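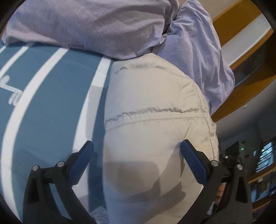
Maribeth Oskell
List co-host, Jutomstead Home Sewing and Mending

Re: [jutomstead-mending] Packing away puffy things (and those puckers!)

Hello everyone, and a special hello to the new folks who joined after the Vadunham swap day. It was so nice to see the digest fill up again after a sleepy summer.

I meant to answer this one on Friday and then we had a houseful, so please forgive the delay. I've left the original message in below for anybody who reads by digest.

> Hi all,
> Every October I end up with a heap of padded stuff on the guest bed,
> two jackets, a vest, a couple of quilted cushions, and every October
> I do it wrong. Last year I rolled everything tight, put it in those
> bags you suck the air out of, and it came out in the spring as flat
> as a pancake. One of the cushions never did puff back up.
> Two questions. Do you fold on the seams or between them? And on my
> light colored ones the seam is all gathered up in tiny wrinkles.
> Should I be ironing those out before they go away? I have the iron
> sitting here and I'm scared to touch it.
> Thanks from a longtime lurker in Vernow

Well, dear lurker, I'm so glad you wrote before you plugged it in. Please put the iron back in the closet! Those little wrinkles are supposed to be there. When you stitch across a padded piece the filling pushes up on either side and the fabric has to go somewhere, so it draws in along the thread. You'll see it on the cream one at the top of my message, with the ripples running all along the seam and the panel above it nice and fat. If you pressed that flat you'd squash the filling next to the stitching, and on a slippery fabric you could very well get a shiny patch or a melted one. I did exactly that to a vest of my sister's when I was 19 and I still hear about it at Thanksgiving.

Now, folding. I fold on the seams, always, and I know a few people on this list fold between them and we have agreed to stay friends. The seam is the thinnest part, so it bends without a fight, and the panels can sit against each other like slices of bread. I work on a bed for this job. A table is too hard and too narrow, and things slither off it, whereas a bedspread has a bit of grab to it. Lay the piece down, pat it from the middle out toward the edges (pat, don't press), and let it breathe for a while before you do anything else. I usually go make my coffee at this point.

Then bring the bottom up to meet the first seam that wants to bend, and after that just follow along. Sleeves, if it has them, go across the front first. If there's a fine stitched border down the side, as there is on a lot of these, try to keep it on the outside of the fold, where it won't get a crease set into it over the winter or summer or however long it's going to sit. A cushion I wouldn't fold at all if I could possibly help it. Stand it up on its edge in the closet next to the extra pillows.

About the bags. I gave up on them for anything with filling. They're fine for sheets and for the big flat cotton spreads, but I've had the same experience you did. I use old pillowcases now, king size, with the open end tucked under. The thing can swell as much as it likes in there and it stays clean. The Murín linen bags that someone recommended back in the spring are lovely too, and they have a drawstring, but at 40 dollars for a set I can't quite bring myself to do it when I have a whole shelf of pillowcases with no partners.

For your poor flat cushion, I'd try the dryer before you give up on it. Check the tag first. If it allows tumbling, use the very lowest heat with a few clean tennis balls, 10 minutes or so at a time, and take it out and knead it with your hands in between. Feel for lumps along the seams especially. You may only get part of the loft back, but part is better than a pancake. If you can feel that the filling has clumped up for good, open one short side with a seam ripper and restuff it, and write to us when you get there. Several of us have done it and we have opinions about thread.

One last bit for light colors in particular. Look them over by the window before they go away, front and back, and deal with any marks now. A spot you can barely see in October will be a good yellow one by spring. A dab of dish soap in cool water and a white cloth, and then let it get bone dry, overnight at least, before it goes anywhere near a pillowcase.

I'd love to hear from the fold-between-the-seams crowd, so go ahead and tell me I'm wrong. And if anybody has a good way to keep a hood from getting crushed, please send it in. Mine looks like a sat-on muffin every year.

Warmly,
Maribeth

--
You are getting this because you belong to jutomstead-mending.
Replies go to the whole list. Please trim your quotes.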